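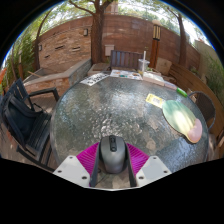 The patio table on desk duty, mouse pad on the right side of the glass.

Every spring I drag my work outside, and every spring I have to relearn how to do it without losing a receipt over the wall or baking my laptop. So this year I wrote it all down, mostly for me, but a few of you asked after my last post (the one about getting candle wax off a deck) so you get it too!

Our house is small and dark on the ground floor. The courtyard is the nicest room we've got, if you count it as a room, and I do. It has walls, it has a wood deck, it has a round table with a glass top and a bunch of chairs that don't match. What it doesn't have is a drawer, a lamp or an outlet anywhere useful. Most of these tips are about getting around those three things, plus the glass.

Get the mouse off the glass

An optical mouse needs something to look at, and clear glass gives it very little. Bumpy patio glass is worse. Mine would sit there doing nothing and then shoot clear across two monitors' worth of screen. I tried a folded dish towel (it bunches), a magazine (slippery, and the cover photo confused it) and the back of a place mat, which worked okay until the wind got under it.

Just use a real mouse pad. The one I like out there has a soft wrist rest built in, and I want to put in a word for that part especially. Patio tables tend to be a bit lower or higher than a desk, never right, and the edge of the table is hard. After a morning of leaning my wrist on a rim I could feel it in my elbow. The cushion fixed most of that.

Pick a pad with a rubbery bottom. Fabric-backed ones skate around on textured glass. If yours is already fabric-backed, cut four little squares from a roll of shelf liner (I had some Haugland liner left over from the kitchen, the nubby kind) and lay them underneath. No glue, so they come off when it's time to wash.

And about washing: pollen. I wipe the pad down with a damp cloth and one drop of dish soap, then prop it on its side to dry. Don't leave it flat on the glass overnight. The dew gets trapped under there and it smells like a gym bag by the weekend.

Work in the middle, park stuff at the back

A round table has no corners, so there's no natural place to put things you aren't using. I used to spread out in all directions and then I couldn't find my elbow room. Now I keep the near half for working and send everything else to the far rim in one long row. Papers, notebook, drink, whatever I'm fiddling with during phone calls. If I have to stand up to reach it, good, it means I'll leave it alone.

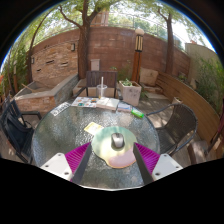

Mouse on its pad in front, papers and the drink in a row along the far side.

The row system has a couple of rules that I only break when I'm tired.

Flat things go under heavier flat things. A single loose sheet at the rim of an outdoor table is already gone, you just don't know it yet. If I have a sheet of stickers or a form to sign, it goes half under a notebook.

The drink goes behind the papers, with a lid if I've got one. A cup with a lid and a straw is the best thing you can have out there, and I'm saying this as a person who loves a real mug. Bugs, for one thing. For another, I talk with my hands.

One notebook open, the rest closed. I'll have two or three going at once if I'm not careful, and open pages flap. A binder clip on the right-hand edge keeps the open one open.

Anything smaller than my thumb goes in a dish. Or should! Markers roll, and a round table sends them off in whatever direction it likes. I lost a good pen between the deck boards in April and I can still see it down there.

What about the wind?

I get asked this more than anything. Our walls block most of it, but by 2 in the afternoon there's a little swirl that comes over the top and goes around the courtyard like water in a sink. Clips are fine, weights are better. I've tried the fancy kind: Damum makes a set of tablecloth weights shaped like lemons that I was given for my birthday, and they're cute, but they're made to hang and they just roll if you lay them on paper. Flat river stones work. So does a phone, if you can stand having it face down for an hour (I recommend this anyway).

For a real stack, use a baking sheet with a rim. I mean it. Put the papers in the baking sheet, put a stone on the papers, carry the whole thing in and out in one trip. It's the best desk tray I've owned and it cost me nothing.

Sun and screens

Set up early and look at where the shade is going to be, not where it is. I mark mine with a clothespin on the chair back. If the sun is on the table by ten, I sit on the opposite side and let my own shadow help with the screen, which looks silly and works.

Glass gets hot in direct sun, and so does anything dark lying on it. Phones and batteries should come off the table when you go in for lunch. Put them in a bag, or on a chair in the shade, or take them with you. I throw a light-colored dish towel over the mouse and keyboard if I'll be gone less than ten minutes. Longer than that, they come in.

Sunscreen is the other thing. It makes a cloudy film on glass and on a mouse, and it will take the printing off a key in one summer (ask my letter E). Put it on first, wait, wash your palms, then sit down to type.

Cleaning bumpy glass

Smooth glass is easy. The pebbled kind holds dirt in every little dip and a paper towel just skims the high spots and leaves lint behind. What I do, once a week in the season:

Brush it dry first with a soft dustpan brush. All that grit has to go before anything wet touches it.

Warm water and a little dish soap in a bowl, and a soft nail brush or an old toothbrush for sticky spots. Small circles. Popsicle drips take a second pass.

Rinse with a pitcher of clean water and let it run off the edge. Put the chair cushions somewhere else first, please learn from me.

Dry with a waffle-weave cloth. I like the Etov ones but any waffle weave gets down into the dips.

Spray window cleaner is okay for a quick shine, only I find it leaves streaks that catch the light at an angle. A splash of white vinegar in the rinse pitcher does the same job. Don't forget the rim, where the glass meets the metal or wood. Crumbs live there. A wooden skewer gets them out without scratching.

Every chair gets a job

I only sit in one chair at a time, so the others might as well earn their keep. One holds the backpack, straps looped over the back so it doesn't slide off and so ants have farther to walk. One is for the sweater I'll want and then not want. And one stays free for a visitor, or the cat, who is also a visitor, judging by her attitude.

If your chairs have slats, S-hooks are your friend. I got a pack from Cirivton meant for pots, and they fit over most of my chair backs. Headphones on one, trash bag on another. A small trash bag matters more than you'd think outdoors! Straw wrappers and packaging go straight in it, before the breeze has a chance.

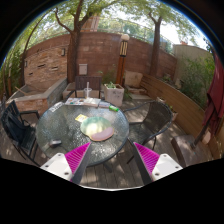 The end-of-day sweep

I used to do this badly, in the dark, in three or four trips with things tucked under my chin. Now I go around the table clockwise starting from where I sit. Electronics first, paper second, dishes third, and whatever's left after that is usually garbage or a marker cap. The mouse pad comes up last, and I give it a shake over the deck.

Then I check the ledge. I always, always leave something on the ledge.

If it might rain, the bag comes in even if it's empty. A wet backpack takes two days to dry in our hallway and everybody complains.

Odds and ends

Small cards and price labels from new things: stick them in the back of the notebook the day you open the package. I've tried returning something with no label and it's no fun at all.

Don't tape anything to pebbled glass. It won't hold, and the little bit that does hold turns into goo by August. Same goes for suction cups.

If you only have one extension cord, use it for the laptop and charge your phone inside. Keep the cord off the walking side of the deck, and bring it in at night.

I sorted through 1,573 old emails out there last June, with an iced tea and my feet on the spare chair, and I can't say I'd have gotten past 500 at the kitchen counter. There are still more than 3,000 to go. I'll do the next batch when the pollen lets up.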